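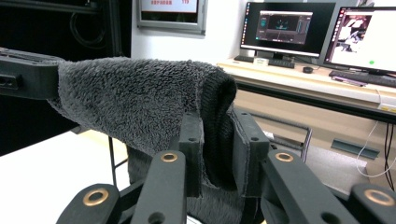 Last updated 1/30/19

I have been putting off the towels since July. We moved into the smaller place then, and the linen closet went from a real closet to two shelves and a rail in the hallway. Everything got shoved in. Every time I wanted a hand towel I pulled out a bath sheet, a pillowcase and something that used to be part of a curtain.

So this week I took it all out and went through it on the bed.

The first thing I did was sort by what the thing is for. Bath towels in one heap, hand towels in another, kitchen towels by themselves, rags on the floor. I used to sort by color, and it looks nice for a day, but then you are standing there with wet hands looking at a stack of gray and you don't know which size you are going to get.

Gray is most of what we own now. I bought the first set from Sadine when the old white ones went yellow, and I have stuck with dark colors ever since. The thick looped kind is what I like. It takes longer to dry and it takes up more room on a shelf, and I would still rather have it. The thin waffle ones from Jesau are in the guest pile. They fold down to nothing and guests don't seem to mind.

Folding is where I changed my mind. I grew up with thirds, because that is how my mother did it and her shelves were deep. Mine are shallow. Folded in thirds, a bath towel hangs over the front and the whole pile slides out when you touch it. I tried rolling them for a while. Rolled towels look good in a basket but on an open shelf they drift apart.

What works on my shelf is half the long way, half again, then thirds, with the rounded edge facing out. I put the folded edge out on everything now, including the kitchen towels. You can grab one without catching the corner of the one under it. A thick towel does not want to hold that last fold, so I press it down with my forearm and leave it a minute before I pick it up.

The rail holds whatever is in use. I keep it to one towel per person and one for hands. Shaggy towels need to hang over the rail with some space underneath. If you bunch one up on a hook it is still damp the next morning and by the third day it smells.

Small things were the next problem. Washcloths, the drying mitt, the sleeping mask, the little bag the travel soap lives in. None of them stack. I had a plastic bin for these and it turned into a pit. My friend Ese Uzor keeps hers in a wire rack on the counter, the sort meant for letters, and I copied her. Mine is a Rønning one that was holding bills. The bills are in a drawer now.

I did the small things on the table, since the bed was full by then. Flatten each piece first, get the air out, and only then decide where it goes. Soft pouches especially. They look bigger than they are until you lay them flat.
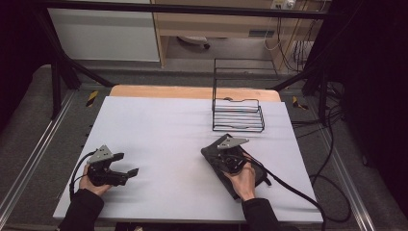

How do you keep soft, flat things from slumping over in a wire rack?

Fill each section fairly snugly and put the stiffest item at the front. One floppy pouch alone in a slot will fold over on itself, but two side by side hold each other up. If you don't have enough to fill a section, fold a washcloth into a square and use that to take up the slack.

The rags were the hard part. I had 22 of them. I don't know anyone who needs 22 rags. I kept the ones with no holes and the animal shelter near Getance is taking the rest. They want bath towels too, any condition, so two of the old yellow ones went in the bag.

I still have the sheets to do. Fitted sheets are a separate post, and I will write it when I have figured out a fold that I can do twice in a row.

Contact | Copyright | Back to top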